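Bread machine or compact washer first?

Print this thread | E-mail this thread

dunlop_k
Moving into a small place in August and the counter and closet are both tiny. I found a used Skoven compact washer for 129 with a silver panel. Anyone have one? My worry is the controls. The seller has no manual.

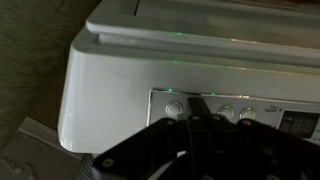 ferncreek
Controls on these small white machines are simple once you learn the order. Mine is a Marino, bought used, and I ran it for a year without the booklet. Get one with lights next to the buttons. On a panel like the one in the picture, with a little green LED above the left button, you can check from across the room that the power is on. Mine has no lights and I have left it on overnight.

dunlop_k
Good point. Does the lid need clearance?

rtb46
Measure it open. I disagree about lights, they don't matter. Hose length matters. Mine was 60 inches and didn't reach the sink.

ferncreek
You can buy a longer hose. You can't add a light.

rtb46
A longer hose drained slower for me. I sold mine and got an Arov for 155. No regrets.

dunlop_k
I'll measure the closet before I call the seller.

Comments

millrow: Wipe the lid channel every week. Lint sits there.

oak_and_tin: Filler makes a hose adapter that fit my kitchen faucet.

pat_s: 129 is too high for used. Offer less.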